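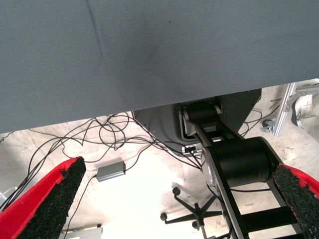

Emergency powers let a government act faster than ordinary law allows. A state of emergency usually needs a proclamation, a stated area and an end date. Police may then search without a warrant, but items taken must still be logged. Lay them out on a plain cloth, gray like this one, before listing them.

Powers lapse after 30 days unless the legislature extends them. 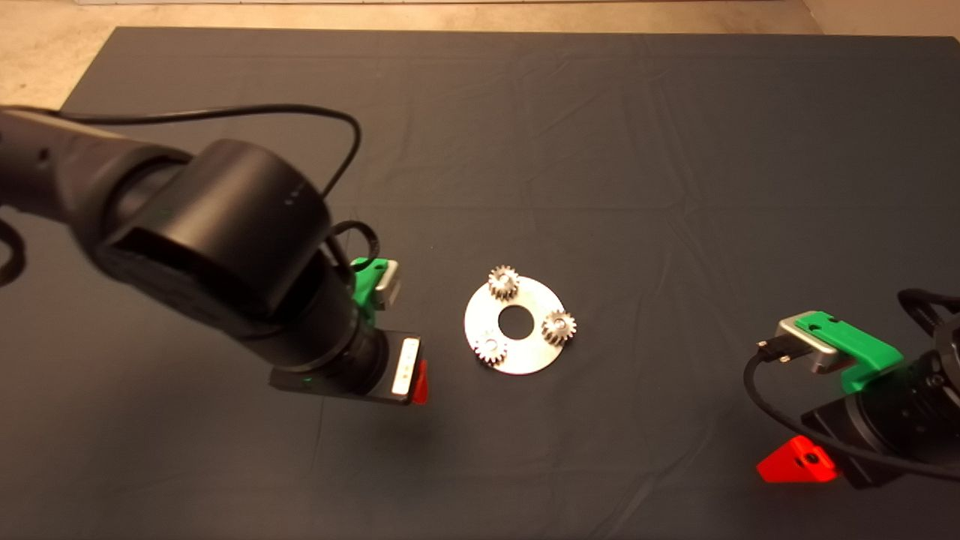
An extension needs a fresh vote — silence does not count as consent. In the Batora case, officers held two men past the deadline and the court ordered their release.

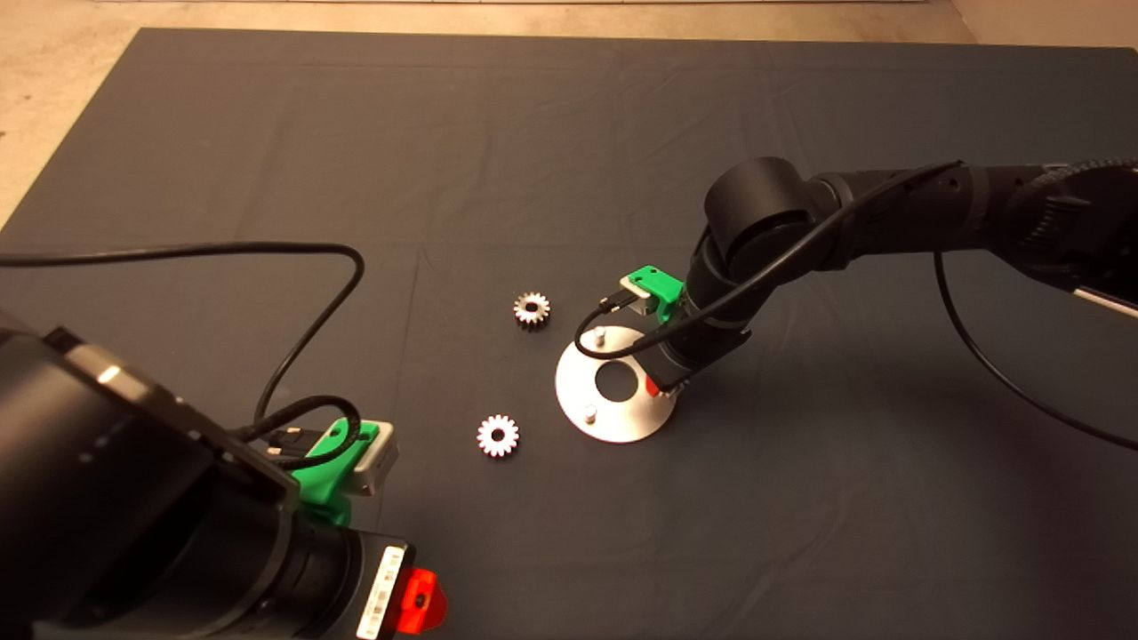

Read Sýkora on detention records for next week. Each entry gives the time, place and officer. A crease across the middle of a cloth, as here, makes a handy line between logged and unlogged items.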